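¿Cuánto cuesta un robot que recoge cosas?

Un brazo robótico no se compra como una bicicleta. Antes de pagar hay que hacer una lista, y en el taller de Dikville la hicimos en enero. El brazo Skurkier cuesta 650 euros. Los dedos van aparte: 273 euros más.
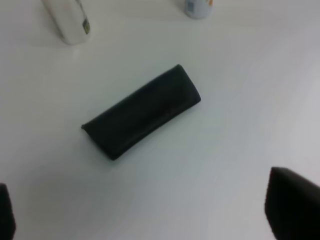 Los dedos se llaman pinza y hay que elegirlos según lo que van a coger. Una pinza pequeña sale más barata, pero se abre poco. Para una funda negra y alargada como esta conviene que los dos dedos se separen bastante. Farzana Herath midió primero los objetos y después miró los precios.

También se gastan cosas. Un presupuesto es un plan para el dinero, y en él se guarda una parte para recambios -- tornillos, cables, dedos nuevos.

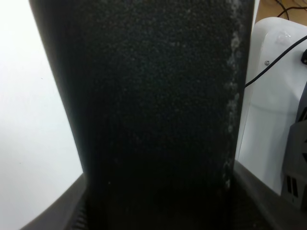
Los cables parecen poca cosa, pero se apuntan en la lista igual que el brazo. Si uno falla, el robot se para. El cable negro y fino que cruza la parte blanca es de los que conviene tener repetidos. Cada uno nos costó aproximadamente 15 euros.

Falta la mesa. Tiene que ser firme y dejar sitio para que el brazo se mueva.
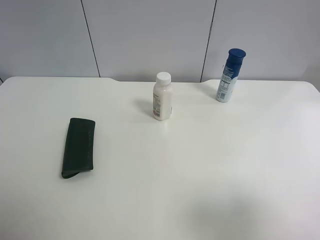

Club de Robótica Bepari, grupo infantil

Para practicar no hace falta comprar objetos especiales. Sirven un frasco blanco, un bote con tapa azul o una funda. Imtiaz Pathirana los apuntó en la lista con un precio de cero euros.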